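Hello again, and thank you for picking this up so quickly. I'm adding everything to the one ticket so you don't have to dig through my earlier emails, which I know did ramble a bit!

I booked two nights in Lacerda through Zarkden back in August, with the night train from Jevier as part of the same trip. The app now shows the room as confirmed but the train as "awaiting seat," and my points balance has dropped from 3,212 to nothing at all. I only meant to use 1,000 of them toward the room. The dark green sweater is already out on the bed, so you can tell I still very much hope to go.
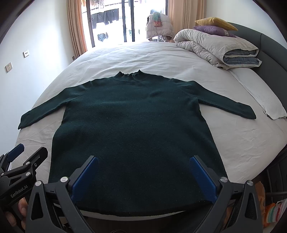

Jevier, Sun 25 October

I tried the steps from your help page this morning, with coffee, and wrote down what happened as I went along (my handwriting is terrible, so typing it up has been an adventure of its own).

1. Signed out of the app and back in. The room was still there, the train was still waiting, and the points still said 0.
2. Opened the same booking on my laptop. Now the train said "confirmed, car 6," but there was no ticket to download, only a gray button that did nothing however nicely I clicked it.

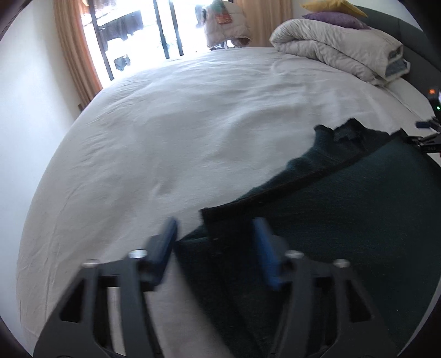
3. Removed the Hamari rail card from my profile and added it again. The gray button turned green for a moment, then I got "fare mismatch" and was sent back to the start page.
4. Left the rail card off altogether. The ticket opened, but at full fare, and it wanted another 500 points that I no longer seem to have. I closed the page without paying.

So it looks to me as if the rail card is what upsets it, though you'll know far better than I do. I'd happily take a paper ticket at the station if that's easier, and I can wait for the points as long as they do come home eventually.

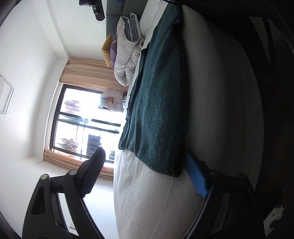
Zarkden Support: Thank you for such careful notes, they saved us a good deal of guessing. Your seat in car 6 is held, so please don't book a second one. The rail card discount was applied twice, and the system took your whole balance while trying to sort itself out. We've asked for the extra points to be returned and will send the ticket by email once the fare is corrected. Please leave the rail card off your profile until then.

Status: waiting on fare correction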